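Ticket 371: Open day demo, typing station
Status: open (again)
Site: Amirbridge
Reported by: Teemu Tuominen

Sat 13 May. Two arms, one keyboard, and a line of visitors who wanted to see their names typed. The right arm stops with a position fault on its way to the top row. Restarted it twice. The visitors clapped both times, which I did not correct.

Log shows error 244 at each stop. Cable reseated, no change. 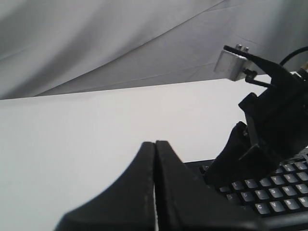

Lowered the speed to half and the fault went away. So did most of the line. A boy named Oslow waited eleven minutes for five letters and got four.

Vaněk suggests redoing the home position before the November visit. Agreed. Please send the calibration file, the one that isn't for the other table.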